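Zwischenbericht Teilprojekt Calado: Regeln für die Aufnahme von Greifdaten in Haushalten
Stand 23. Januar 2019
Verteiler: Projektleitung Esix, Fördermittelgeber

Vorab: kurz gehalten, Langfassung kommt mit dem Kostennachweis. Zahlen zum Personal stehen dort, hier nur Inhalt.

1. Wo wir stehen

Regelwerk liegt als Entwurf vor, 3 Teile: Arbeitsplatz, Greifer, Protokoll. Teil Arbeitsplatz ist intern durch, Teil Greifer zur Hälfte, Protokoll noch roh. Der Abgleich mit Pilano hat länger gedauert als geplant. Deren Vorlage ist auf feste Zellen mit Schutzzaun zugeschnitten, für eine Wohnküche passt davon wenig. Übernommen haben wir die Begriffe und das Schema für die Fehlerklassen, den Rest neu geschrieben.

Zielmenge bleibt bei 2000 Aufnahmen. Davon gehen 200 in die Stichprobe, die von einer zweiten Person komplett gegengelesen wird. Reihenfolge per Los, nicht nach Datum. Beim ersten Anlauf hatten wir nach Datum gezogen und fast nur Schubladen drin.

2. Regeln Arbeitsplatz (verabschiedet)

- Fläche standfest, keine Rollen. Wackelt der Tisch, wird nicht aufgenommen.
- Decken und Tücher sind erlaubt, auch bedruckte. Muster wird im Protokoll vermerkt, nicht weggeräumt.
- Keine scharfen Messer, keine Scheren. Gabeln und Stäbchen zulässig, Zinken zeigen von der Person weg.
- Herd und Ofen aus, vor Beginn prüfen und abhaken.
- Glas und Keramik dürfen stehen bleiben, wenn sie zur Aufgabe gehören. Sonst raus.
- Briefe, Fotos, Bildschirme mit persönlichen Inhalten abdecken. Gilt auch für die Kühlschranktür, wurde zweimal vergessen.

3. Regeln Greifer (in Arbeit)

Sichtprüfung der Backen vor jeder Serie. Beläge mit Rissen werden getauscht und nicht geklebt. Gelenkbolzen auf Spiel prüfen, Ergebnis ins Geräteblatt. Bei zwei Greifern gleichzeitig: Seiten fest zuordnen und wärend der Serie nicht wechseln. Kreuzen der Arme vermeiden, wenn es doch vorkommt, Aufnahme markieren und behalten.

Strittig war die Schließkraft. Hula möchte einen festen Grenzwert, wir eine Einstufung nach Gegenstand. Vorschlag zur Güte liegt seit letzter Woche bei Hula, Antwort steht aus.

Dünne Gegenstände sind der schwierigste Punkt. Besteck mit schmalem Stiel dreht sich gern in den Backen, vor allem wenn ein zweiter Stiel dicht daneben liegt. Regel im Entwurf deshalb: Stiel zwischen beide Backen nehmen, Backen parallel zum Stiel ausrichten, erst dann schließen. Glänzendes Metall wird extra gekennzeichnet wegen der Reflexe. Mischung der Materialien auf dem Tisch ist gewollt, also Metall, Holz und Kunststoff nebeneinander.

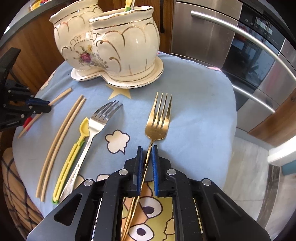
Für das Ablegen fehlt noch eine saubere Regel. Zur Zeit heißt es im Entwurf nur „kontrolliert absetzen“, das ist zu weich, daran hängt aber die Fehlerklasse. Zwei Varianten im Test: Öffnen erst bei Kontakt mit Boden oder Rand, oder Öffnen knapp darüber bei unempfindlichen Teilen. Bei Behältern mit enger Öffnung spricht bisher mehr für die erste.

4. Protokoll

Formular auf einer Seite, Vorder- und Rückseite. Die Leute füllen die Rückseite nicht aus. Wird gekürzt. Pflichtfelder künftig: Ort, Aufgabe, Gegenstände, Greiferseite, Abbruchgrund. Abbrüche werden nicht gelöscht, auch wenn es im Verzeichnis unschön aussieht.

5. Offen / Bedarf

- Rückmeldung Hula zur Schließkraft
- Freigabe Teil Greifer durch Esix, gerne noch im Januar
- Ersatzbeläge, Bestellung liegt zur Unterschrift
- Einwilligungserklärung der Haushalte: Rechtsprüfung läuft, ohne die dürfen keine neuen Wohnungen dazu kommen

Mittelabruf unverändert, keine Umwidmung beantragt. Rückfragen bitte über das Projektpostfach, Geräteblätter und Losliste liegen im Ordner Calado unter Anlagen.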